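Ditside Learning Center
Explainers for Young Readers
Robots and Machines

How Does a Robot Learn to Open a Drawer?
An introduction to the Lenitz Practice Room

Published August 18, 2018
For readers in grades 3 through 6

You have probably opened a drawer today. Perhaps you needed a spoon or a pair of socks. You put your fingers around the handle, you pulled, and the drawer came out. It took very little thought.

For a robot, the same job is made of many small decisions. This explainer describes how a robot arm can practice with a drawer on a computer. It also describes the Lenitz Practice Room, a learning kit that schools and libraries in Trekcombe may borrow from the Ditside Learning Center beginning in October.

What is a simulation?

A simulation is a copy of something, made on a computer. A weather simulation copies wind and rain. A flight simulation copies the way an airplane moves through the air. The Lenitz Practice Room is a simulation of a room with furniture and a robot arm in it.

The room does not exist as a place you can walk into. Every wall, tabletop and handle was built by people working on computers. The computer then works out how light would shine on each thing and draws a picture of the result. Drawing a picture in this way is called rendering.

The computer also follows rules about how things move. When the arm bumps into a box, the box must slide, tip over or stay where it is, depending on how heavy it is and how hard it was bumped. In the real world, this happens without anyone having to plan it. In a simulation, somebody has to write the rules first.

Why practice on a computer?

A real robot arm can be heavy, and it can break things. It can also break itself. If it pulls too hard on a real handle, the handle may come off. Someone then has to find a screwdriver and fix it before the robot can have another turn.

In a simulation, a mistake does no damage. The person using the kit selects Start Over, and the room returns to the way it was. The kit can save the results of up to 1000 tries, so that students can go back and compare an early try with a later one.

The parts of the job

Before a robot can open a drawer, it has to do several things in a sensible order.

Find the handle. The robot needs to know which part of the furniture can be pulled. A handle is often thin, and it may be shiny. Shiny things are hard for a computer to understand in a picture, because they look bright in one spot and dark in another.

Move the arm. A robot arm has joints, much as your arm has a shoulder, an elbow and a wrist. Each joint must turn by the right amount. When one joint turns, everything beyond it moves as well.

Take hold. At the end of the arm is a gripper, which is the robot's hand. The gripper in the kit has two fingers. They must be on either side of the handle before they close.

Pull. The gripper has to move in the direction the drawer slides. A pull that goes too far to one side can make the drawer stick.

Let go. The fingers open and the arm backs away without knocking into anything.

A look inside the Practice Room

The lesson called "The Drawer" is the one most classes try first. The furniture stands on a dark, glossy table with shining metal-colored trim, and a robot arm reaches toward it. Look for the curved silver handle in two of the pictures. Then look for the open drawer in the other one.
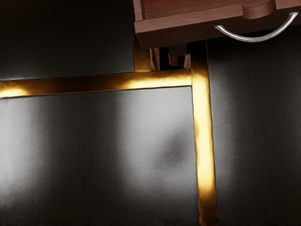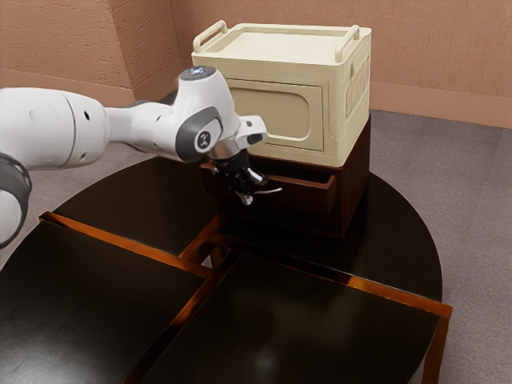
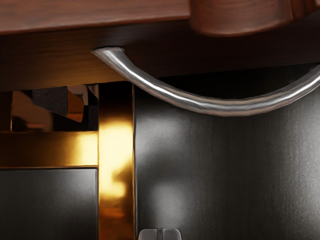

Computer-rendered views from "The Drawer." First and third: the silver handle up close. Second: the white robot arm and its black gripper in front of the partly open drawer.

What does the robot see?

When you look at the first picture, you may notice the bright gold strips before you notice the handle. A robot's computer can be distracted in a similar way. It receives a picture as a large number of tiny colored squares, called pixels. Nothing in the pixels says "handle" or "table." The program has to learn which groups of pixels belong together.

Reflections make this harder. Compare the dark panels in the first and third pictures. Each has pale, soft patches of light on it. A person understands that these patches are only light on a smooth surface. A robot that has not had enough practice might treat a bright patch as an object and try to move around it.

Near the bottom edge of the third picture are the light gray tips of the gripper's fingers. Their distance from the handle matters a great deal. From one picture alone, it can be difficult to judge how far away a thing is. You can test this yourself. Close one eye, hold a pencil in each hand with your arms stretched out, and try to touch the two points together. Then try it with both eyes open.

Learning from many tries

A robot program can learn in more than one way. In the Lenitz Practice Room, students may use either of the following.

Learning by being shown. A student guides the arm with the controller, and the program records each movement. After it has been shown the job many times, the program tries to do something similar without help.

Learning by keeping score. The program tries movements by itself. It earns points when it comes closer to the goal, such as touching the handle or moving the drawer. It keeps the movements that earned points and makes small changes to them.

The second way can produce strange results. If a program earns points simply for touching the handle, it may tap the handle over and over and never pull. The program has done exactly what the points rewarded. Choosing the points carefully is part of the work of a robot engineer, and the student workbook has a full chapter about it.

Does practice on a computer work in the real world?

Sometimes it does, and sometimes it needs more help. A simulated drawer slides the way its rules tell it to slide. A real drawer may be sticky or crooked, or have too many things inside. Engineers call this difference the reality gap.

One way to make the gap smaller is to change the simulation often. The kit allows students to make the drawer heavier, change the color of the walls or move the light. A program that has practiced in many different rooms is less likely to be confused by a new one.

What comes with the kit?

The Lenitz Practice Room was designed by Obradović, a maker of classroom software. It is listed in the Ditside lending catalog as item 1006. The kit contains:

The Practice Room program, for use on a school computer
A hand controller for guiding the arm
A student workbook with lessons and puzzles
A guide for teachers and librarians

The kit does not include a real robot arm. A full session lasts 80 minutes, with a short break. We recommend that students work in teams of 2, with one person guiding the arm and the other keeping notes. Partners should trade places at the break.

Our review

The staff of the Ditside Learning Center tested the kit before adding it to the catalog. We found the drawing of the room clear and the lessons well ordered. Most testers learned to guide the arm to the handle during their first session. Closing the fingers in the right place took longer.

We had two concerns. The Start Over button is small, and younger readers had trouble finding it. Some of the words in the workbook, such as "trajectory," are used before they are explained. A trajectory is the path that something follows as it moves. We have placed a word list inside the cover of each lending copy.

We recommend the kit for grades 4 through 6. Students in grade 3 will enjoy it with an adult nearby.

Words to know

Gripper: the part of a robot that takes hold of things.
Joint: a place where a robot arm can bend or turn.
Pixel: one tiny colored square in a computer picture.
Render: to draw a picture using a computer.
Simulation: a copy of something real, made on a computer.

Try it without a computer

Ask a partner to close their eyes and stand in front of a drawer. Give directions using only these words: up, down, left, right, forward, back, open, close. Your partner may move one hand and nothing else. Write down how many directions you used, then trade places and try to finish with fewer.

Borrowing the kit

Schools and libraries in Trekcombe may request item 1006 at the Ditside lending desk. Families may use the kit at the Center during open hours. A parent or guardian must sign the computer form before the first visit.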